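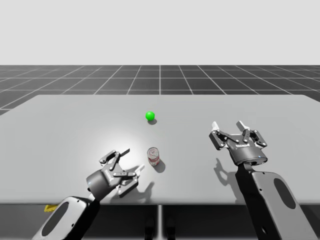
4.2 Surface texture and distance judgments on open pavements

The second part of the study looked at how people judge distance across outdoor ground surfaces that differ in visible texture. Earlier work on this question has mostly used grass fields and corridors, where the ground carries a fine and fairly even grain. Town squares are a different case. Many have been repaved in large slabs or poured concrete, and the joints between slabs may be the only regular pattern within view.

Two squares in Clolport were used. The north square is paved in square slabs with pale mortar joints. The south square was resurfaced in smooth concrete and has no joints in its central part. Both are level, and both are bounded on the far side by a building front. Twenty adults took part, all with normal or corrected vision. None lived in the neighborhood or had visited either square in the month before testing.

Each person stood at a fixed mark and judged the distance to a traffic cone placed between 5 and 50 meters away. Judgments were given verbally, in meters. A second measure, blind walking, was taken at the shorter distances only, as a safe walking lane could not be kept clear past 12 meters. The order of the squares was balanced across participants. Sessions were held in September, in the morning, before the market stalls opened on the north side.
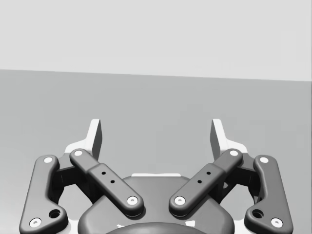 Figure 2. Iñaki Gallardo, Kusteck

On the slab paving, verbal judgments fell slightly short of the true distance at all positions, and the shortfall grew in proportion to distance. On the smooth concrete the shortfall was larger, and the spread between participants was wider. The difference was small at the nearest positions and became clear past 12 meters. Blind walking showed no reliable effect of surface, although the walking data cover only the short end of the range and should be read with that limit in mind.

A floor of one even tone that meets a wall along a straight line (Figure 2) gives the eye little to work with between the near ground and the boundary. The main cue left is the height of the target in the visual field relative to the base of the wall or the implied horizon. This cue is precise close up and weak far away - a cone moved from 40 to 45 meters shifts by a very small visual angle. Regular joints add a second source, the gradual compression of equal units, and participants may also count them. Three people reported doing so on the slab paving. Removing their data did not change the pattern.

Lighting was a possible confound. The concrete is brighter than the slabs, and glare was noted in two sessions on the south square. Those sessions were repeated under cloud, and the repeated values were used in the analysis. Cone size was held constant, so familiar size was available as a cue in both squares and cannot explain the difference between them.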